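2.3. Study sites and call recording

The survey was carried out in two valleys on the southern slope of the Brollow range, at elevations between 529 and 794 m. Both valleys are covered by wet secondary forest with many small streams. The lower valley, Nistor, was logged in the past and has an open canopy. The upper valley, Grillar, was never logged, and its ground stays soft and muddy during the whole year. Tree frogs of the genus Litoria were known from Nistor before our work, but there was no published record from Grillar.

We walked each transect after sunset and recorded the advertisement calls of males. Air temperature was noted at the start of each recording. Calls with strong rain noise were removed from the set before the analysis.

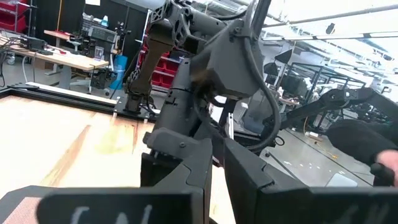
2.4. Body measurements

Adult frogs were caught by hand, kept one by one in damp cloth bags, and measured the next morning at the Sarneteck field station. We measured snout-vent length, head width, tibia length and the diameter of the tympanum. All frogs were released at the place of capture before the following night. In total, 580 adults were measured. Juveniles were not included, as their sex could not be decided with certainty.
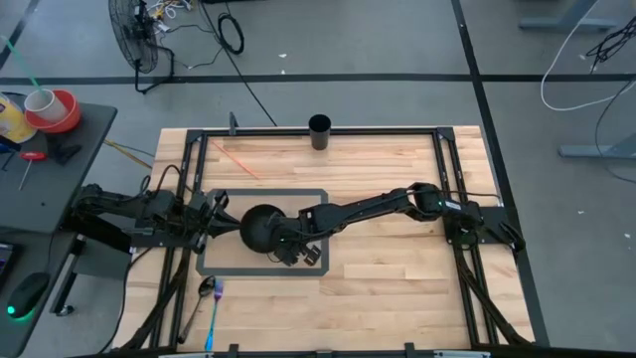
Photo credit: Sarneteck

The two populations were compared separately for males and females. Females were larger than males in both valleys, and this agrees with what is known for most species of the genus. The frogs from Grillar had a wider head and a shorter tibia than those from Nistor. The difference in tibia length was clear in males — in females it was weaker and did not reach significance.

Skin color was scored in daylight on a brown to green scale. Most Grillar frogs were plain brown on the back, while green animals were common in Nistor. We do not use color as a diagnostic character, for it can change in the same animal between day and night. 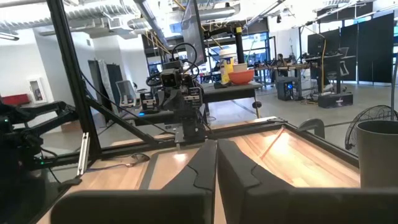
Figure 2. Wooden tabletop with black metal framing.

2.5. Comparison of calls

The call of the Grillar males is a single low note, repeated at irregular intervals. In Nistor the note is longer and is often followed by a second, softer one. Body size alone does not explain this difference, because males of equal length from the two valleys could still be separated by note duration. Genetic samples are needed before any decision about the rank of the Grillar population.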